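PUBLIC ADMINISTRATION AND ACCOUNTABILITY
Handout 4: When a public officer is under inquiry
Lecturer: Babatunde Akande
Revised 2026-08-23

Please read this handout before the seminar. It repeats the main points of the lecture and adds the Momunville case, for which we did not have enough time. The words in the list at the end can appear in the written paper.

1. The question of the lecture

A public officer is accused of misusing the office. The accusation is not proved yet. What should happen with the officer, and with the work of the office, until the inquiry gives its result?

Students often answer very quickly that the officer must go. Others answer that everybody is innocent until proved guilty, so nothing should change. Both answers mix two different matters. The first matter is guilt, and this is decided by a court or a tribunal. The second matter is the protection of the inquiry and of the public money while the facts are collected. A measure of the second kind does not need proof of guilt, but it does need a legal basis, a written reason and an end date. 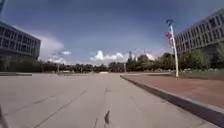

2. Four kinds of leaving the office

We use the following terms in this course. In newspapers they are mixed all the time, and you should be careful when you quote from them.

Stepping aside. The officer keeps the title but does not do the work. Another person acts in the place. Usually the officer agrees to it, at least on paper.

Suspension. An authority orders the officer to stop work for a time. The agreement of the officer is not necessary. The pay may continue in full, in part, or not at all, depending on the rules of service.

Resignation. The officer leaves by his or her own decision. The post becomes vacant. A resignation does not close a criminal inquiry, although many people believe that it does.

Dismissal. The authority ends the appointment. For this the officer has normally the right to be heard first, and in most systems also the right to appeal.

Notice that only the last two make the post vacant. This is important for the acting officer, whose powers are often smaller than those of a full officer. For instance, an acting head may be allowed to pay salaries and to continue running contracts, but may not be allowed to sign new ones.

3. The case of Momunville

The case is taught here in a short form. The full papers are in the course reader, from page 117.

Momunville had a district council with a works department. The head of the department, Olumide Tijani, was responsible for giving out contracts for road repair and drainage. In March the district auditor sent a report to the council. The report looked at 26 contracts. In 10 of them the auditor did not find the papers that show how the winner was chosen. Most of these contracts went to one company, Garnden.

The report did not say that Mr. Tijani took money. It said only that the papers were missing and that he had the duty to keep them. Please read this sentence again, as many essays last year got it wrong.

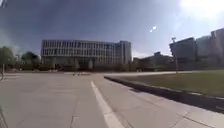
The council had then three possible ways. It could wait for a full inquiry and leave the head of works in his place. It could ask him to step aside. Or it could suspend him under the staff rules, which allowed this for a limited period when "the presence of the officer may disturb the collection of evidence."

The council chose to ask him, and he agreed after four days. In his letter he wrote that he did nothing wrong and that he expected to return. The council accepted the letter but did not write down any end date. It also did not say who could sign payments in his absence. For several weeks the small contractors were not paid, including those whose papers were complete. One of them, Nwachukwu, complained in writing to the council, and this complaint is also in the reader.

Questions about evidence came later. Mr. Tijani still had his keys and his access to the files. He said that he needed them to prepare his answer to the auditor. The auditor said that an officer who stepped aside should see the files only with another person present. The staff rules were silent about this, so each side could say that it followed the rules.

4. What we can learn from the case

First, the form of leaving was mild, but the bad effects were not small. A voluntary step does not help very much if its conditions are not written.

Second, the council protected neither side well. The officer had no end date, so his name stayed under suspicion without any limit. The public had no guarantee that the files were safe.

Third, the acting arrangement should be decided on the same day as the measure itself. In the neighboring district of Plorkimside the rules name a deputy in advance, and the deputy has the power to make payments but not to give out new contracts. You can compare the two sets of rules in the reader.

There is an opposite view, and you should know it. Some writers say that strict rules of this kind make it too easy to remove an officer by a weak accusation. A rival only has to make a complaint, and the officer is out for months. For this reason some systems ask for a preliminary finding by an independent body before any measure is taken.

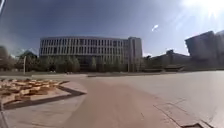 Large buildings facing a paved plaza.

5. For the seminar

Prepare short notes on these points. Full sentences are not needed.

Was the auditor's report a sufficient reason to ask the head of works to step aside? Use the text of the report, not the newspaper articles.

Write one paragraph that the council could have put in its answer to Mr. Tijani's letter. It should contain an end date, the rule on access to files, and the name of the post that will act.

Should an officer who steps aside receive full pay? Give one argument from fairness and one from the public budget.

6. Words to know

Acting officer: a person who does the work of a post for a time without holding it.
Due process: the fair steps that must be followed before a right or a post is taken away.
Preliminary finding: a first result, which says only that there is enough reason to look further.
Rules of service: the written conditions under which public staff are employed.
Vacant post: a post that no person holds.

Reading for next time: the chapter on appeals in the course reader, and the letter of Nwachukwu once more.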